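Reißverschluss an Stofftasche klemmt - Futter neu nähen?

Ganeck_30
Guten Abend, meine olivgrüne Tasche hat innen ein bedrucktes Futter, und der lange Reißverschluss fasst immer den Stoff.
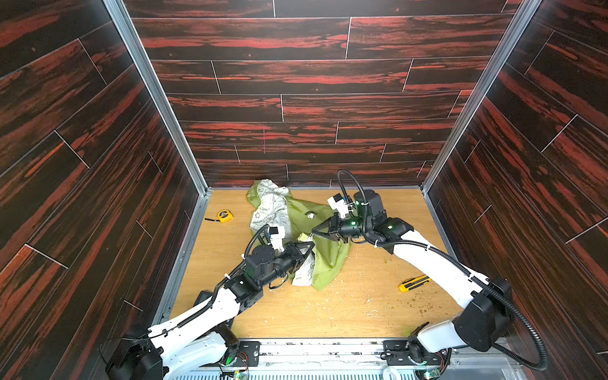
Kerzenwachs habe ich schon 2 Mal probiert, ohne Erfolg.

Tiongson
Futter von Hand festnähen, fertig.

KennethG
Ich widerspreche - zuerst den Schieber prüfen.

Ganeck_30
Bitte sehr: 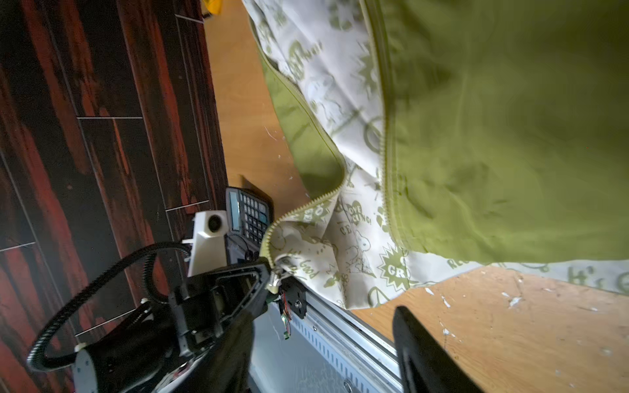 Zipper und Futter mit „LOVE CYCLING!“

Tiongson
Ich bleibe beim Nähen. Zum Üben nimm ein altes T-Shirt.

Ganeck_30
Eines habe ich noch.
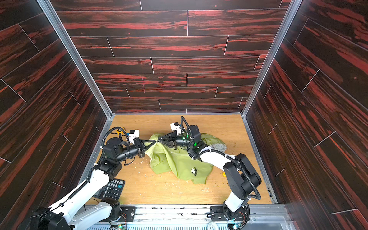

Hellgrünes T-Shirt, zerknittert

KennethG
Gut, aber bitte dünnes Garn.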